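Flevik adds earbud case task to its two-arm recording program
Thursday, February 13, 2025

Flevik has begun recording demonstrations for a new task group in its two-arm manipulation program. The group covers small hinged containers, starting with earbud charging cases. Recording is done on the marble-pattern table at the company's Grendora site.

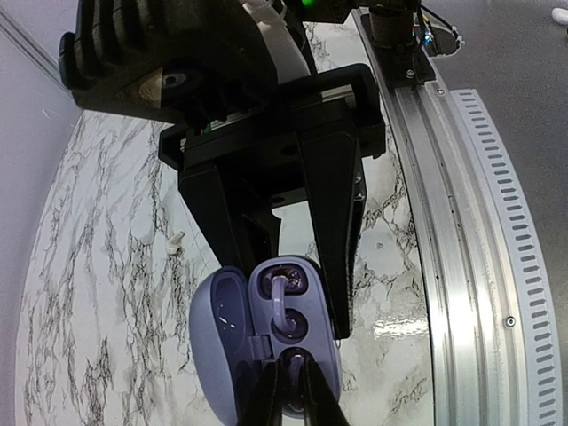
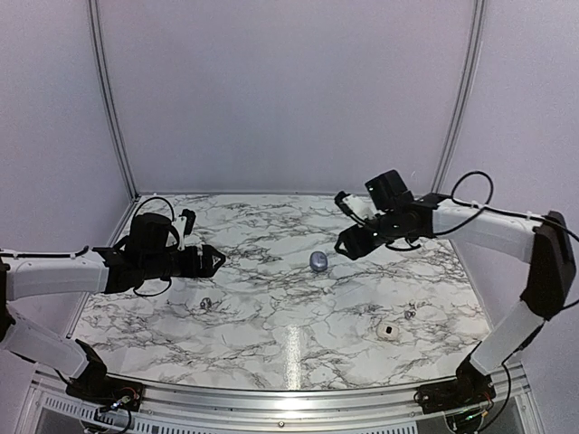

Page last modified: 02/13/2025 16:42

The first collection block is set at 223 accepted episodes. An episode is one complete run of the task by a human operator, from the start signal to the stop signal, with joint positions and camera streams recorded together. Episodes longer than 60 seconds are closed automatically and go to a separate folder. They are not deleted, but they do not count toward the block.

The task has four stages. The case is placed closed on the table in a position drawn from a list. One arm steadies the base while the other lifts the lid. The free gripper then removes a single earbud and sets it down on the table surface. In the last stage the earbud is returned to its recess and the lid is closed. Operators may choose which arm holds the base, and that choice is written to the episode record. Regrasping is allowed. Touching the case by hand after the start signal ends the episode.

Small hinged cases were selected after a review of the program's October results. The policy trained on that data handled blocks, cups and folded cloth at an acceptable rate but did poorly on parts that move relative to each other. Lids were the most common failure. In many trials the gripper closed on the correct edge and then pulled the whole object along the table. Gonzalo Alcaraz, who runs data collection at Flevik, said the earlier set contained too few episodes in which the second arm was used to hold something still.

"We had a lot of picking and very little bracing," Alcaraz said. "The model learned what we gave it. An earbud case is light, it slides, and the part you need to hold is small. If the other arm does nothing, the lid does not open."

Episodes are recorded with Terkance, the company's own logging software. Each arm is driven by its own leader arm, and Terkance stores both the commanded and the measured joint values. Camera views are stored as separate streams on a shared clock. The close view shows the fingers and the contact points, and the wide view shows both arms and the table. Version 2 of the software, installed last month, checks the streams at the end of each episode and rejects the recording if any stream has a gap longer than 200 milliseconds. Under the previous version such gaps were found only at the training stage, and whole sessions had to be removed.

Case position and rotation are changed after every episode. Other small objects may be left on the table to vary the background, provided they are outside the area where the earbud is set down. Lighting is not held constant. Glare on the table and on the inside of a glossy lid is accepted in the recordings, and operators are told to continue if the lid reflects light into a camera.

Failed attempts are kept. A reviewer assigns each episode one of three labels: complete, complete with recovery, or failed. The recovery label applies when an earbud is dropped or the lid falls shut and the operator corrects it within the time limit. According to Alcaraz, recovery episodes are the ones the team is shortest of. Operators are not asked to stage them, as staged drops in an earlier set were easy to tell apart from real ones and did not help the policy in testing.

Review is done from playback at normal speed, with the close view used to settle doubtful cases. An earbud that is back in the case but tilted in its recess is labeled failed, even if the lid closes over it. The reviewer can also mark the start of each stage. Those marks are optional for this block and will be required for the next one.

The finished block will be used to fine-tune Moya, the policy Flevik runs on its two-arm stations. Moya takes the camera views and current joint values as input and outputs short sequences of target positions for both arms. Training on the new data will start once the full block has been reviewed. Evaluation will be run on case models that do not appear in the training episodes, with the same placement list and the same time limit used for the operators.

Later blocks will cover other containers with moving lids, including mint tins and eyeglass cases. Screw-top containers are not in the plan for this phase. Flevik has not decided whether the recordings will be released outside the company. The task sheet and labeling rules are available to partner sites through the Terkance project page, under manipulation tasks.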